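Renting a Hand, and Why I'd Wait
by Hanna Chornovol

So Dokham will now rent you its Ellery arm for 600 dollars a month, hand included, and my inbox is full of people asking if they should go for it. My answer is not yet, and I say that as someone who really likes the thing!

The hand is lovely. It has proper fingers and a proper thumb, and I could watch it go at a door all afternoon. But the basic plan gets you 26 ready-made tasks, and I'd swap most of them for one that copes with my own kitchen (odd corners, heavy fridge and all).

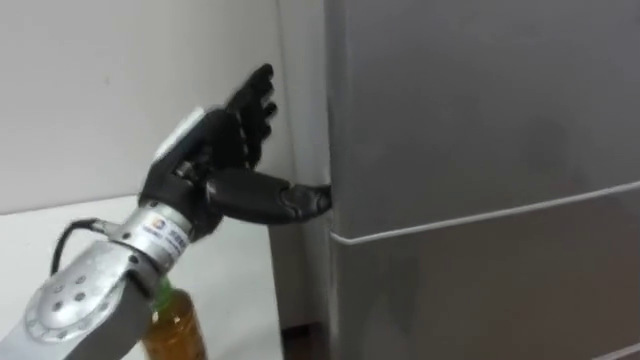 Then there's support. Two calls a month are included, and after that it's 100 dollars a call, which feels steep when you're still learning. Jerkia throws in calls for the whole first year with its simpler gripper, and I think that's how you keep beginners.

Would I rent one if the price dropped by December? Probably, yes. I'd start with doors and leave the glasses for later.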